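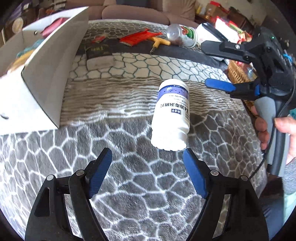
Teaching by Hand: Recording Tabletop Demonstrations with Two Grippers
Project report, Lies Verhoeven
Submitted 31/07/2024

1. Aim

The project compared two ways of showing a robot arm how to sort household items into a box. In the first, a person holds a gripper in each hand and does the task directly. In the second, the same person drives the arm by remote control. I wanted to know which method gives more usable recordings for the same working time.

2. Method

The hand-held recordings were made in living rooms in Rolumside, on ordinary tables with whatever was already lying there. Each gripper has jaws with blue pads, and a camera on the tool records the jaws and the table together. The person picks up one item, puts it in the box and returns to the start position. Bottles lying on their side were included on purpose, as they can roll when a pad touches them first on one side.

The remote sessions used the Molura arm in the Verbruggen lab. The target was 2000 recordings in total, split evenly.

3. Results

We reached 1316 hand-held recordings and 400 remote ones. The remote sessions were slower than planned – the operator had to stop and correct the wrist angle on most grasps. Of the hand-held set, 19 were removed, mostly for a hand covering the lens.

4. Problems

Strong window light washed out white objects, and caps were hard to make out. Patterned tablecloths gave no trouble for position tracking. Plain ones did – the Pluralov software lost its place twice in March and those sessions were repeated.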